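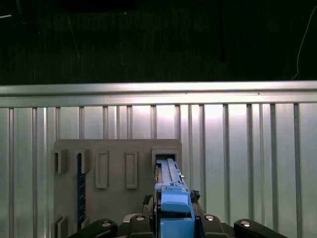 Figure 1. Gray board with a row of holders, mounted on a ribbed metal panel.

Home Articles Issues Authors Contact

3.2 Who brings things in

I kept a paper diary at the Drolthorpe repair evenings from December on, and it covers 690 visits. I'd expected people to talk about money. Mostly they talked about guilt - an old kettle from an aunt, a radio nobody else in the house wanted. Archie Baird coded the notes with me, and we argued a lot over what counts as "sentimental" (Begović's definition was too narrow for us).

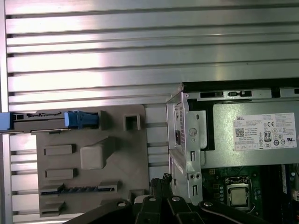 Figure 2. Gray plastic panel with a blue release handle, against ridged aluminum.

Of those visits, 26 ended with the owner leaving the item behind for good. I found those the hardest to write up.
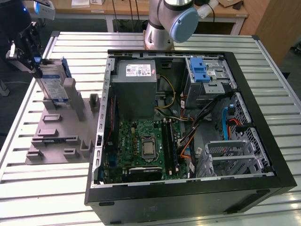 Ross Aitken read them differently. He thinks leaving a thing with someone who'll listen is a kind of repair too, and I've come around to that - at least for the radios.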